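Stiroseck Laundry Set: bedroom folding, README

Maintained by Dragica Nikolaidis. Last touched in April, notes below are a mix of old and new. 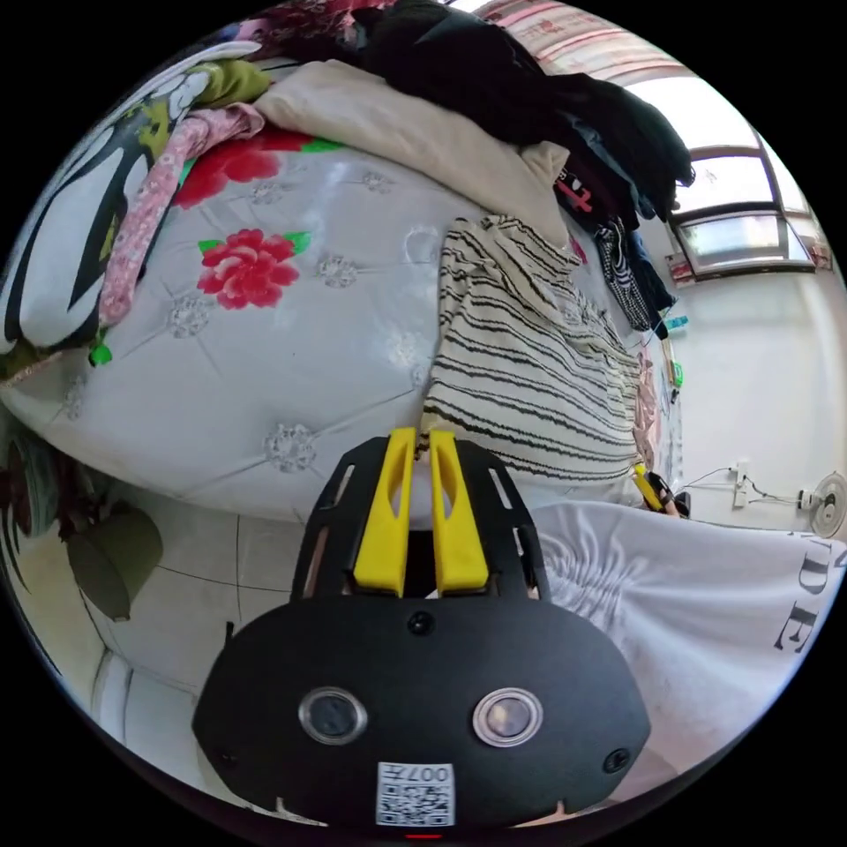
The set covers one chore: getting a heap of clean clothes off a bed and into stacks. Clothes, blankets, pillow covers, whatever ended up in the pile. No ironing, no hanging, no drawers (drawers are in the Ullix set, separate download).

What's in it

3,283 short clips, 293 folding sessions, 5 bedrooms. One session = one heap, start to finish, or until the person gave up. Gave-up sessions are kept, marked "partial".

Rooms are ordinary lived-in bedrooms. Bedspreads stay on. Quilted ones, printed ones, big flowers, all fine. We asked people not to swap to a plain sheet and mostly they didn't.

Item types

shirt_top
trousers
dress_skirt
blanket_throw
pillow_cover
cloth_flat (scarves, wraps, anything flat with no sleeves)
unknown

Use "unknown" a lot. A dark thing under three other dark things is unknown until somebody pulls it out. Don't guess from a logo or a bit of sleeve. Old labels guessed and we had to redo a whole room.

State labels

heaped: in the pile, shape not readable
spread: laid out flat or nearly
folded_rough: roughly a rectangle, edges don't line up
folded_neat: edges line up, would stack
draped: hanging over a pillow, bed edge, another item

Rough vs neat causes most of the arguments. If you're hesitating it's rough. Blankets get more slack than shirts, a thick blanket never lines up properly.

Draped is not folded even when it has a fold in it. Black and dark blue items next to each other: zoom in, label seperately, they get merged all the time.

Colors

Free text, everyday words. "black and white", "yellow-green", "cream with stripes". Pattern goes in the same field. Please no paint-catalog names, we had "oatmeal" and "ecru" for the same blanket.

Files

clips/ one folder per room
labels/ one csv per session
notes/ whatever the person folding wrote down, some empty
splits.txt train and test, split by room so the same bedspread is never in both

Known problems

- Window light. Curtains open in the daytime sessions, whites near the window can wash out. Left as is.
- Pimance labels from the first round use "folded" with no rough/neat. Map to folded_rough for now.
- Bedspread prints sometimes labeled as items. Fixed in the first 100 sessions, rest still to do.
- Ljungberg room has two sessions with the same id. Use the csv name, not the id inside.
- Socks. There is no sock label. They're under unknown, sorry.

To do

finish bedspread fixes
sock label??
check that draped is used the same way accross rooms

Corrections to Dragica, with the session id and the row number please.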